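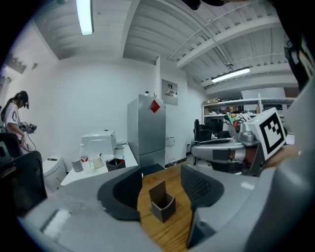

4. 핸드헬드 그리퍼 손질하고 다시 맞추기

여기까지 왔으면 손잡이 조립은 끝난 거예요. 이제부터는 제가 제일 자주 하는 작업, 손가락 패드 갈고 영점 다시 잡는 순서입니다. Torkdale 손잡이에 Vondness 패드를 끼운 조합으로 썼고, 다른 패드를 쓰는 분은 4번 단계의 숫자만 바꾸면 됩니다. 처음엔 저도 한참 헤맸는데 손에 익으면 커피 한 잔 식기 전에 끝나요!

준비물: 육각 렌치, 보풀 없는 천, 알코올 조금, 작은 종이 상자 하나(연필꽂이만 한 게 딱 좋아요), 그리고 Nuchit 프로그램이 깔린 컴퓨터.

1. 케이블부터 뽑으세요. 전원만 끄고 작업하다가 커넥터 핀을 휘어 먹은 적이 있어서 저는 꼭 뽑습니다.

2. 손가락 두 개를 끝까지 벌린 다음 패드 바깥쪽 나사를 풉니다. 나사가 짧아서 바닥에 떨어지면 정말 안 보여요. 천을 깔고 하세요.

3. 하우징 안쪽 홈을 알코올 묻힌 천으로 닦고 다 마를 때까지 둡니다. 렌즈에는 이 천을 대지 마세요. 렌즈는 마른 새 천으로만!

4. 새 패드를 끼우고 나사를 번갈아 조금씩 조입니다. 다 조였으면 손가락을 벌려서 안쪽 간격을 재 보세요. 제 것은 79mm가 나와야 정상이에요. 이보다 좁으면 패드가 덜 들어간 거니까 풀었다가 다시 끼우면 됩니다.

참고: 왼쪽과 오른쪽 패드가 헷갈리면 오목한 면이 서로 마주 보는지만 확인하세요. 거꾸로 끼워도 나사가 들어가긴 해서, 저는 그대로 반나절을 쓴 적도 있습니다(왜 자꾸 물건이 빠지나 했죠).

5. 케이블을 다시 꽂고 Nuchit에서 '영점'을 누릅니다. 손가락을 완전히 닫고 잠깐 기다렸다가, 다시 완전히 벌리고 또 기다리세요. 화면 숫자가 멈추기 전에 움직이면 처음부터 다시 해야 합니다.

6. 마커 큐브를 살펴봅니다. 모서리가 들떴거나 손때가 묻었으면 추적이 툭툭 끊겨요. 큐브를 쥐지 말고 그 뒤쪽을 잡는 버릇을 들이세요. 손가락이 검은 사각 무늬를 조금만 가려도 위치가 튑니다.

7. 책상 위에 종이 상자를 세우고 집어 봅니다. 천천히 다가가서 양쪽 손가락이 같이 닿는지 보세요. 한쪽이 먼저 닿아서 상자가 밀리면 손목 각도를 고치고, 그래도 밀리면 5번으로 돌아갑니다.

8. 집었다 놓기를 30번 반복합니다. 지루하죠, 저도 압니다. 그런데 나사가 풀리는 건 꼭 이쯤에서 티가 나더라고요. 끝나면 렌치로 한 번 더 조여 주세요.

주의: 상자 안에 무거운 걸 넣고 시험하지 마세요. 저는 내용물까지 합쳐서 200g 정도를 넘기지 않아요. 무게 시험은 따로 날을 잡아서 하는 게 속 편합니다.

주의: 둘이서 마주 보고 작업할 때는 먼저 움직일 사람을 정해 두세요. 그리퍼끼리 부딪치면 큐브가 제일 먼저 떨어져 나갑니다. 붙이는 건 금방인데 보정을 다시 하려면 한숨이 나와요.

잘 안 될 때

숫자가 계속 흔들려요: 케이블이 당겨지고 있는지 보세요. 의자 팔걸이에 걸려 있는 경우가 많습니다. 허리 높이에서 들고 있을 때도 줄이 헐렁하게 늘어져야 해요.

큐브를 못 찾아요: 조명 바로 밑에서 무늬가 번들거리면 그럴 수 있어요. 몸을 반걸음만 옮겨 보고, 그래도 안 되면 Nuchit에서 노출을 한 칸 내리세요. 새 큐브는 Draretti의 무광 스티커로 붙이는데, 기포가 생기면 아까워도 떼고 다시 붙입니다.

닫을 때 뻑뻑해요: 레일에 먼지가 낀 거라 마른 붓으로 털면 됩니다. 기름은 치지 마세요. 지난 11월에 한 방울 떨어뜨렸다가 패드까지 번져서 새것을 그대로 버렸어요.

보정값 저장은 다음 절에 이어서 적어 둘 테니 프로그램은 끄지 말고 그대로 두세요.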